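Detecting Dormant Accounts in a Small Savings Cooperative
Student project report, Applied Finance and Data
Authors: Nayeli Pacheco, Trevor Cormier
Supervisor: Henrike Albers
4 min read

1. Background

Cumitz is a member-owned savings cooperative with a single branch in Maldonado. Under its rules, an account with no member-initiated transaction for 24 months is classed as dormant. Interest continues to accrue, but card access is suspended and the member must show identification at the counter to restore it. The work of finding these accounts is done by hand once a year, in January, from a printed ledger extract.

The project asked whether the existing transaction records are good enough to flag accounts before they reach the 24-month limit, so that a letter can be sent while the contact details are still likely to be current.

2. Data

Cumitz supplied an anonymized extract of 3000 accounts from its core system, Arkico. Each record holds an opening month, an account type, a balance band and a list of transaction codes with posting dates. Names, addresses and exact balances were removed before we received the file. Karla Contreras, operations lead at Cumitz, wrote the field guide and answered questions on the codes.

Two problems came up early. Arkico posts interest under the same code family as cash deposits, so a simple "last transaction" query makes almost every account look active. Also, standing orders set up by the member are logged as system entries after the first payment. We treated interest and fees as non-activity and standing orders as activity, which matches the wording of the rules.

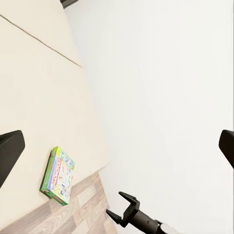 3. Method

We compared two approaches. The first was a fixed rule: flag any account with no qualifying transaction for 18 months. The second was a logistic regression using time since last activity, number of transactions in the prior year, account type and balance band. Both were run as of the same cut-off month, and the result was checked against the account status six months later.

The extract was split by account, with 800 accounts held back for testing. No account appears in both parts. Youth accounts were left in, although they behave differently: many show one deposit at opening and nothing more until the holder turns 18. We had planned to model them separately, but there were too few in the test set to say anything useful.

Code was written in Python and kept in a shared repository. The regression used default settings with balanced class weights. We did not tune it further, given the size of the data.

4. Results

The fixed rule caught nearly all of the accounts that later went dormant. This is partly built in, as an account silent for 18 months has only six left to run. Its weakness is false alarms, mostly term deposits, where a long quiet period is normal.

The regression produced a shorter list with fewer term deposits on it, but it missed several accounts that had been busy until a sudden stop. Agata Cirillo, who reviewed the draft, pointed out that these are the cases where a letter would matter most – the member may have moved or died.
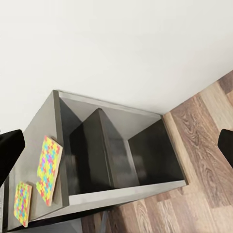

For that reason we do not recommend replacing the rule with the model. A better option is to keep the 18-month rule and exclude term deposits that have not yet matured. On the test accounts, this cut the list to about 100 letters without losing any account that the plain rule had found. The change needs one extra condition in the query and no new software.

5. Limitations

The records cover one cooperative and one cut-off month. Joint accounts are stored once per holder in Arkico, and we could not always match the two entries after anonymization, so a few may be counted twice. Balance bands are wide at the top end. We also had no record of past letters, so the report says nothing on how many members reply.

6. Further work

Nurnisgate, the shared service office that prints the cooperative's mail, keeps a log of returned envelopes. Linking that log to the flagged accounts would show how many addresses are already out of date at 18 months, and whether an earlier letter at 12 months is worth the postage. Access would need a separate data agreement – the one signed for this project covers the Arkico extract only.

The query text and the code table are in Appendix A. The regression output is in Appendix B.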